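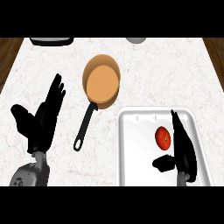

4. Sealing a stone countertop

Wovby Stone Sealer is for marble, limestone and travertine. Do not use it on glazed tile, laminate or wood.

Before you start

Let a new countertop stand for 30 days after installation. Open a window and wear the gloves supplied in the kit.

1. Wash the surface with warm water and a little dish soap. Rinse twice.

2. Dry with a clean towel and leave overnight.

3. Put a few drops of water on the stone and wait ten minutes. If the spot darkens, the stone needs sealer. If it does not, stop here and test again in six months.

4. Shake the bottle. Pour 200 ml into a shallow tray. This covers a counter of average length.

5. Wipe the sealer on with the foam pad, working from the back toward the front edge.

6. Wait 15 minutes, then buff off all residue with a dry cloth.

7. Apply a second coat after two hours. Polished stone usually needs only one.

CAUTION: Sealer left to dry on the surface forms a haze. Remove it with Wovby Haze Remover (see section 6). Do not scrape.

Note: Sealer slows staining but does not prevent etching. Wipe up lemon juice, vinegar and wine at once.

Keep the counter dry for 24 hours. Store the bottle upright, away from frost.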